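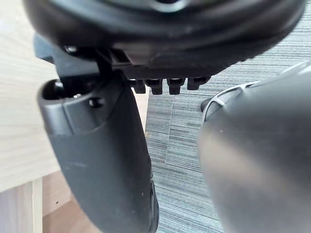

The fingers take up too much of the view for the learner to see what it is reaching for, was the first remark on yesterday's batch, and it came with a request to stop collecting until the wrist camera is sorted out. I don't want to stop. Writing down where I've got to so we can argue from the same page.

February, wrist camera set, second week

Started at 8:40. Bench as before, Prarus arm, Kwofie recorder on the old laptop. The task is unchanged: pick up the plug from the tray, carry it across to the socket block, seat it, let go, back off. Target for the set is 93 good demonstrations. We had 84 at close yesterday, so 9 to go, and I'd hoped to be done by lunch.

On the fingers. Yes, the right one is very close to the lens and badly out of focus, and it fills about a third of the picture when the gripper is in that position. The left one is a good deal sharper. The carpet shows through the gap between them, which worries me more than the fingers do. The carpet tiles are striped and the stripes change direction from one tile to the next, so the background changes a lot for a small move of the wrist. If the policy learns to steer by carpet we will find out the day someone moves the bench.

Options as I see them:

Mask the fingers in software. Easy, but the mask has to follow the opening width, and the Jinum export doesn't write width on every frame. Would need a fix there first.

Tilt the camera. I tried this on the spare mount last month and lost sight of the tips at full close. Wouldn't go back to it.

Leave it alone and vary the background. My preference. Grey felt on the floor for a third of the runs, a drop sheet for another third, carpet for the rest.

Left the camera where it is for today so the set stays consistent. Changing the view at 84 out of 93 gives us two small sets and no big one.

Runs this morning: got 7 good ones by 11:15. Threw out three. One was me – I let go of the handle early and the plug landed beside the block. The other two had a hole in the recording, both near the start, both after the laptop had been sitting idle. I've turned off the power saving. Should have done that a week ago.

Also noticed I have got faster since the early runs, and I hesitate less over the socket. Played a few back to back and the difference in style is plain. Not sure it matters for training, but the early ones have a pause before seating that the later ones don't. Tagged them "slow" in the notes column so they can be pulled out if we want.

Afternoon lost to the Trimetti build, which needed the bench power supply. Back on at 4:30, two more runs, both fine. That makes 93.

To do:
Back up the set to the grey drive before anyone trains on it.
Ask for opening width on every frame in the export.
Buy felt, wide enough to cover the floor from the bench leg to the door.
Label the spare mount so it doesn't get put on by mistake.
Train once on the full set and once without the slow ones, same seed.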